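October, workshop notebook, glue and board tests (continued from the last entry)

Picked up where I left off with the paste. The wheat starch batch from the weekend was too thin for covering, so I made a new one at 1:5 by volume and left it to stand before sieving. Passed it through the fine sieve twice. It still had a few grains in it, which I think come from the starch and not from the cooking, as the PVA mix made from the same batch has them too. Rizwan says he always soaks his starch overnight and has never had this. Will try that next time before changing anything else.

Test boards so far, all 2 mm greyboard, all cut from the same sheet:

- A: PVA neat, buckram
- B: PVA and paste half and half, buckram
- C: paste only, buckram
- D: PVA and paste half and half, paper sides
- E: paste only, paper sides

Put all of them in the nipping press between blotters and left them under weight afterwards. Checked them the next morning. A was flat but had dried with a slight ridge along the turn-in where I was slow with the bone folder. B was the best of the cloth ones. C had pulled towards the cloth side enough to rock on the bench. D was fine. E had pulled badly, but I hadn't lined the inside yet, so it isn't a fair comparison. Lined C and E with kraft on the inside, grain running head to tail, and put them back in.

**Grain direction.** Found out why the September batch of covers warped. The greyboard from the new supplier comes with the grain running the short way and I had been cutting it as if it ran the long way, like the old stock. Bent a sheet both ways over the bench edge and there is no doubt about it. Leen had pencilled an arrow on the top sheet of the pack, which I missed. From now on every sheet gets an arrow when it comes in, not only the top one. I have done the rest of this pack.

That leaves the covers already made. I don't want to throw them out. Majdi wants to try pulling them back by lining the inside with a heavier paper pasted wet. I doubt it will hold through the winter once the heating is on, but he can have four to try it on. The others can go to the beginners' class for practising corners.

**The Górecki ledgers.** 208 leaves in the first volume after collating, which matches the pencil note inside the back board. Two leaves are loose and one has been put back in upside down at some earlier repair. The sewing is on three tapes and the middle tape has gone completely. The spine linings came off with a poultice of methyl cellulose after two applications, scraping with the blunt spatula in between. The old glue is animal glue and softened quickly. I kept the linings in an envelope because there is printed waste on one of them and Lama would like to look at it.

Sections 1 to 9 are sound and can be resewn as they are. Sections 10 and 11 need guarding on the outer fold. I used the 9 gsm tissue on the first one and it was too light for how heavy this paper is. The second was done with the heavier tissue, torn and not cut, and it feels right. I'll redo the first to match.

Sewing plan: new linen tapes, same stations as the originals, 18/3 thread, lightly waxed. The old thread was thicker and had left a lot of swelling at the spine. I would like less this time, as the case has to fit back on. Tried it dry against the old case with the sections only knocked up and there is room for the thinner thread, but not much more.
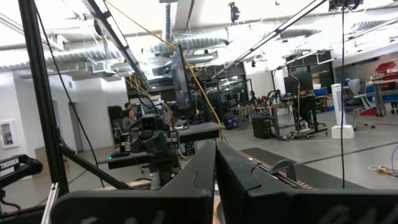 ## Jobs and small things

1. The guillotine is leaving a nick 37 mm from the left end of the blade. Keep short cuts to the right-hand side until it has been ground. Trinidad is asking about a date.
2. Humidity was low again all morning. Boards kept under polythene overnight behaved better than the ones left out on the rack.
3. We are down to the last reel of 18/3 thread. Order two, and beeswax with it.
4. The big nipping press squeaks on the way down. A drop of oil on the screw, and keep it well away from the platen. Wipe it before anyone puts cloth in there.
5. The blue buckram from Drullari marks if wet fingers touch it. Warned Majdi. Covering with it from now on is paste on the board only, and a clean sheet over the cloth before rubbing down.
6. Endpapers for the second ledger: cut from the 120 gsm, fold, and let them settle under a board before trimming.
7. Lama has asked for two blank books for the open day, quarter cloth, 200 pages each. Use the D recipe for the sides.

Late note, 16:40. Took C and E out. C is nearly flat now. E is flat one way and still has a curl at the fore-edge, so the kraft may need to be heavier, or the paste on the outside needs to be drier when it goes on. Put both back under weight. Next round will be the same five with the board grain the right way and the soaked starch, labelled F to J.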